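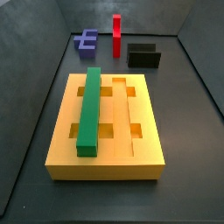 Search this site Go

March | by the Prindover Home Desk

Yard signs, door hangers, the whole election mess: workshop and kitchen tips

Primary's coming and the garage is full of signs again. Quick notes from last time, when we put out 700 of them for the Olvera council race.

Stakes first. Wire ones bend if you push from the top. Push from the crossbar, foot on it, straight down. Hard ground, make a pilot hole with a long screwdriver. Wet ground, go 6 inches deep or the wind takes it.

Corrugated signs: flutes run up and down, check before you buy a box. We got a box of sideways ones once. Ended up as drawer liners.

Old signs make good paint trays, shelf liners, kneeling pads for the garden. Cut with a utility knife, metal ruler, two light passes. Wash in the tub with dish soap. Sticker goo comes off with cooking oil, leave it 11 minutes, wipe, then soap agian.
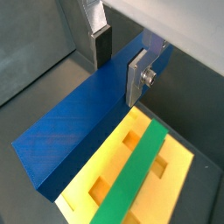

Blue block, held from above.

Door hangers. Stack of 1,196 for the Zoddale side, all needed folding. Kitchen table, back of a spoon for the crease. Rubber bands leave dents, use strips of scrap paper and tape. Keep them out of the kitchen when something's boiling, they curl.

Envelopes: damp sponge in a saucer. Don't lick. A slice of raw potato works too if you cant find a sponge.

Walk lists: we print from Trakbridge, clip to a baking sheet. Magnet at each corner. Better than a clipboard in wind, and it wipes clean.

Coffee for the crew, make it strong and freeze what's left in ice cube trays for the next round.

Check your town's rule on when signs have to come down. Ours is short. Bring pliers and a bucket for the stakes.

Filed under: Around the House > Election Season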